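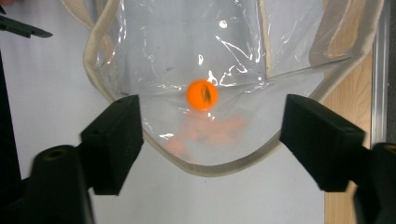 By the editorial desk, Gakby Notes | 11 July 2022 | Software

The team at Prirkent writes software that decides how a gripper should move when the camera gives it poor information. Their present subject is clear plastic. I spoke with the lead developer of the perception part, who asked me to leave out names, as the work is shared by the whole team.

My first question was why a thin bag should be so difficult. "For the depth estimate, the film is half present," the developer said. "On one crease we get a strong white reflection, and the software believes there is a solid surface. A few millimetres beside it, we see through to the table, and the software believes there is nothing."

An orange ball inside the bag sounds like the easy part, and I said so. The developer did not agree completely. The colour is easy to find, but the plastic can carry a second, paler patch of the same colour below the ball. "Our first version took both together and put the centre too low. The fingers were then sent to a place between the ball and its reflection."

The present version, which the team calls Stukwood, keeps 2 separate estimates. One is for the object and the other is for the edge of the bag. The cloth binding helps very much with the second. It does not shine, and it gives a line which the software can follow even when the film itself is lost. "If you ask me what I would wish from every bag in the world, it is a cloth edge," the developer said.

I asked about the data. The set now has 1,187 recordings made with the hand-held gripper, and 13 of them are kept apart for checking by eye after each change in the code. Blurred pictures stay in the set. The team tried to remove them last August, and the planner became worse at the moment when the fingers come near. "A ball which moves gives a smeared picture. The planner must learn to wait one or two pictures more, and not to jump at the first position."

The planner itself is built on Kollár, an in-house library that is older than the project. It proposes a path for both fingers, compares it with the edge of the bag, and rejects it if a finger would push the binding. The developer is not fully satisfied with this rule. "It is too strict. A person pushes the cloth all the time and has no problem."

We spoke at the end about what comes next. The team wants a better tool for viewing the rejected paths, because at the moment they read them from a text log. After that they will try bags without any binding. I asked when this would be, and the developer laughed and said that the log viewer must be ready first.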